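Notes on sealing marble counters, from the Masson kitchen job. Thread.

1/ Marble is mostly calcite. Acid reacts with it and leaves a dull mark called an etch. A sealer does not stop this. It slows absorption of oil, wine and coffee, and that is all it does.

2/ Test before you reseal. Put a spoonful of water on the stone and set a timer for 5 minutes. If the spot has darkened, the old sealer is worn.

3/ White stone with soft gray veining. Test in several places, veins included. Absorption can vary within one slab. 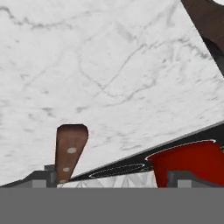
4/ Clean with a pH-neutral product, then let the surface dry overnight. I use Drudcombe stone wash. Dish soap leaves a film that blocks the sealer.

5/ Apply a penetrating sealer at 70 °F or so. Wipe off all excess before it hazes. Second coat after 6 hours if the first one soaked in fast.

6/ Etches on a honed finish can often be worked out by hand with fine abrasive. Polished finish: go up through the grits to 3000, then polishing powder. Practice on an offcut.

Sumusow sealer data sheet says no food prep on the surface until Saturday if you coat it Friday morning. Follow the sheet for whatever brand you have.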